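Three months with an old dog

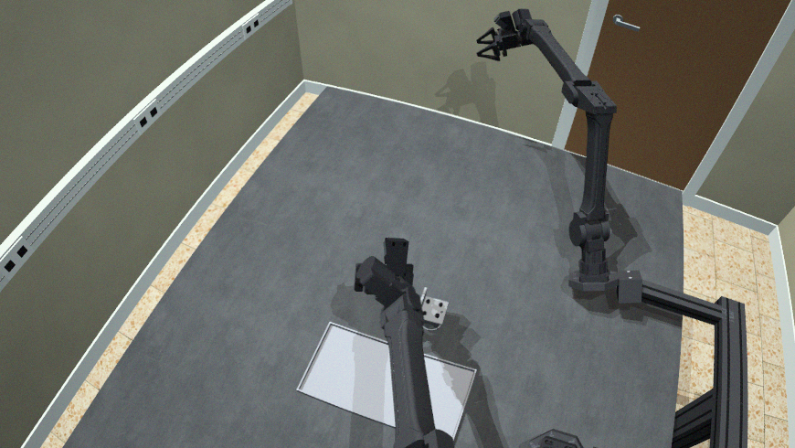
We brought Pepper home in May. She is a beagle mix, 12 years old according to her paperwork, and she came from the county shelter outside Fistport with a blue leash, a bag of kibble and a folder. The folder said she was housebroken, fine with other dogs, and "wary of shadows." I read that last part twice and didn't think much of it. Then on the first evening I reached up to a shelf with the lamp behind me and she went under the table and stayed there until bedtime. It doesn't take a lot. A soft gray shape on a back wall, and she is gone. Sharp shadows outdoors in full sun don't bother her at all. It's the blurry indoor ones.

I had owned dogs before, but always from puppies, so I knew them from the start and they knew me. This has been different and I want to get some of it down while I remember.

The first week she hardly slept. She would lie down, get up, walk the hall, come back, and lie down a foot from where she had been. I had bought a big bed with a raised edge and she would not set foot on it. She slept on the bath mat. I moved the bath mat next to my side of the bed and she slept there instead, and by the end of the week I had given up and ordered a second bath mat for the bathroom. The big bed is in the garage. If she ever wants it, she can have it.

The lamp was easy to fix. I moved it to the other side of the room so that people walk in front of it less, and I put a weaker bulb in the one by the couch. The ceiling light in the kitchen is worse, and I can't do anything about where that is, so I cook with just the light over the stove when she is in there with me. She likes to be in there with me. My husband says it's like living in a restaurant. He has chopped a lot of onions in the dark and has only complained about it twice.

She weighed 38 pounds when she came, which the vet said was too much for her frame. She is short in the leg and long in the back and it all hangs in the middle. We were told to go slowly. She gets a measured scoop in the morning and another at night, and green beans if she is still looking at me afterward. She is always still looking at me afterward. I buy the plain canned beans with no salt and rinse them. I also stopped leaving my bag on the floor after she got into it and ate half a granola bar and most of the wrapper. That was a long night, but it all came out the way it went in and she was fine.

Her food comes from Gisler, the feed store on the road out toward the river. It's mostly horse and chicken people in there, but they keep one aisle for dogs and cats and they will order things in. The senior food she came home on had been discontinued, so I had to switch her over sooner than I wanted. I mixed the old with the new and changed the amount a little every couple of days. Her stomach was off for two days in the middle and then settled. If you are picking up a shelter dog, ask what they have been feeding and whether you can still get it. I didn't think to ask.

Stairs were the next thing. We have 5 steps down from the back door to the yard, concrete, with a rail on one side only. Going down she was all right. Coming up she would put her front feet on the second step and then stop and look at the door as if somebody might bring it closer. I carried her for the first month, and my back let me know about it. Then we got a harness with a handle on top, made by Levilen. I don't get anything for mentioning them. The handle sits over the ribs and I can take some of her weight while she does the walking. She grunts on the third step every time. The chest strap rubbed her under one arm until I loosened it by one notch, and the fur has grown back now.

I looked into a ramp too. The one I wanted cost more than 200 dollars and would have stuck out into the path to the trash cans. A neighbor offered us one that had belonged to a dachshund, but it was too narrow and Pepper walked off the side of it. She landed in the mint. We gave the ramp back.

Walks are short. She likes to go out early, before the school traffic, and she likes to go the same way: left out of the gate, down to the mailbox on the corner, along the church fence, and home. She will stand at the church fence for a long time with her nose in one particular spot. I used to pull her along. Now I bring my coffee. In August, when it was too hot for anything else, we drove up to the lake trail at Gunora a few times and let her stand in the shallow end up to her elbows. She doesn't swim, and I don't think she knows she could. She just stood there with her eyes half shut and her tail floating behind her. On the way home she slept in the back and snored so loudly that I turned the radio off to listen.

The car was no trouble from the first day, by the way. She must have belonged to somebody who drove a lot. She walks up to the back door of it, waits to be lifted, turns around once and lies down with her chin toward the front. The folder had nothing in it about who had her before. There was a line for it and the line was blank. I think about that more than I expected to. She knows "sit" and "wait" and she knows some other word that I haven't found yet, because when I hold my hand out flat she looks up and waits for me to say something, and I never say the right thing. I've tried everything I can think of. I went through a whole list off the internet one rainy afternoon. She was very patient and then she went and lay down.

Her hearing is going on the left. I found that out when I came into the room on that side and startled her, and she snapped at the air. It wasn't at me and she looked ashamed afterward, if dogs can look ashamed. Now I tap the floor with my foot when I come in so she feels it. When my sister's kids are over I ask them to do the same, and they do it like a marching band.

She also had two bad teeth that had to come out. I put it off for a couple of weeks, worried about putting a dog that age under. The vet did bloodwork first and said her heart sounded good and that the teeth were hurting her now, every day, whether she showed it or not. So we did it. She was groggy that night and ate soft food for a while, and after that she was a different animal. She started picking up toys. I hadn't seen her hold anything in her mouth before that except food and the granola bar. Her favorite is a rope thing with a knot on each end that I had bought in the first week and nearly donated. She doesn't want me to throw it. She carries it to the doorway, puts it down, and lies with her chin on it.

People have asked whether it's sad, taking one this old. Some days I do the arithmetic and I don't like it. Most days there isn't room for that. There's breakfast, the fence, the nap, the other nap, the steps, supper, and then the part of the evening where I turn on the weak lamp and she comes in to see if it's safe. Last night I forgot and walked right in front of it with the laundry. The shadow went up the wall, basket and all. She lifted her head and watched it go across, and I stood there waiting for her to bolt. She got up, but she only went as far as the hall. A few minutes later she came back and lay down on the bath mat.

I still need to get her nails done. She won't let me near the back ones, and the grinder I bought makes a noise she can hear perfectly well with the good ear. If anyone has a way of doing it that doesn't involve peanut butter, which she isn't allowed on the diet, leave it in the comments.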